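Ticket 569: dishwasher leaves white film, drains slow, vendor says "normal"
Status: Open (reopened twice)
Product: Stekel under-counter dishwasher, installed December
Opened by: Delali Amissah
Assigned to: Wojcik Appliance Support

Delali Amissah
Reopening this. The last note closed it as "resolved by customer education" and I don't feel educated. Glasses and bowls come out with a chalky film on the normal cycle. Pots are fine, or at least I can't see it on them. I was told to use rinse aid. I have used rinse aid since the day it was installed.

Wojcik Support
Thank you for your patience. White residue is most often caused by hard water. Please confirm your water hardness and run a cleaning cycle with a descaling product such as Prarkuven.

Delali Amissah
The water report for my building says 300 parts per million, so yes, hard. The old machine had the same water for years and never did this. I'm willing to believe hardness is part of it. I'm not willing to believe it's all of it.

I bought the Prarkuven anyway. The box promises results "from the first wash," which made me trust it less. Ran it empty on the hottest setting, as told. The next load looked better for one day. By Thursday the film was back.

Wojcik Support
Please check that the softener setting in the menu matches your hardness level.

Delali Amissah
It was set to 3. The manual has a table that puts my water at the top setting. Your installer filled in the setup card and signed it, so I assumed somebody had looked. I have changed it now. I've also refilled the salt, which took most of a bag, and the salt light had never come on. Can someone tell me if that light works? I'd like an answer to that before I get another link to the care guide.

Also tested tonight:
Hand washed a few pieces in the sink with dish soap and vinegar. Film comes off with vinegar. Doesn't come off with soap alone.
Switched from tablets to powder. Slight improvement, maybe. I wouldn't swear to it.
Pulled the filter. Some rice, nothing dramatic.
Water still standing in the bottom 15 minutes after the cycle ended.

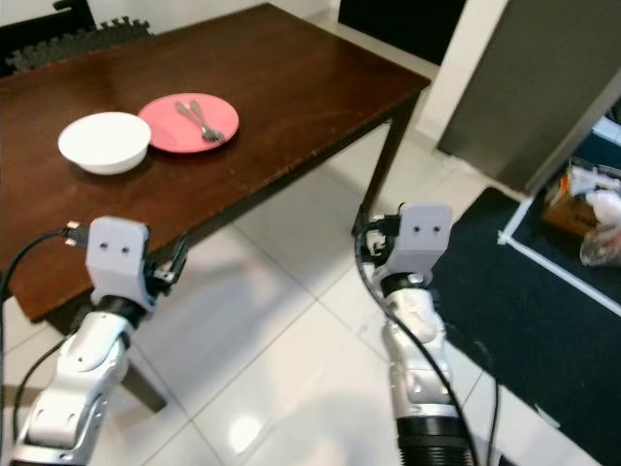
Manolis Deligiannis
I had the same model and the same runaround. Vinegar taking it off does point to minerals, so they're right about that much, but standing water is a separate problem and they'll happily let you mix the two up. Look at the drain hose behind the cabinet. Mine had no high loop, so dirty water ran back in from the sink. Fifteen minutes with a hose clip fixed the draining. The film took a new salt sensor.

Delali Amissah
Thanks. Checked with a flashlight and the hose lies flat on the floor the whole way to the sink trap. The manual shows it looped up under the counter. I've raised it with a strap for now. Standing water is lower after one cycle, but one cycle is one cycle and I've been fooled by this machine before.

Wojcik Support
We are glad to hear the issue is resolved. May we close this ticket?

Delali Amissah
No. Nothing I wrote says resolved. Still wanted:
A technician to check the salt sensor.
The hose installed the way the manual shows, by the people who were paid to install it.
Written confirmation that running it on the wrong softener setting hasn't hurt anything inside.

I also called Pevov, who handle the extended warranty. They say a sensor is covered if you log it as a fault and not covered if you log it as "water conditions." Please look at how the category on this ticket is set and change it.

Wojcik Support
Category changed from Water Conditions to Component Fault (pending inspection). A technician visit has been requested. You will receive a time window by text.

Delali Amissah
No text yet. Leaving this open.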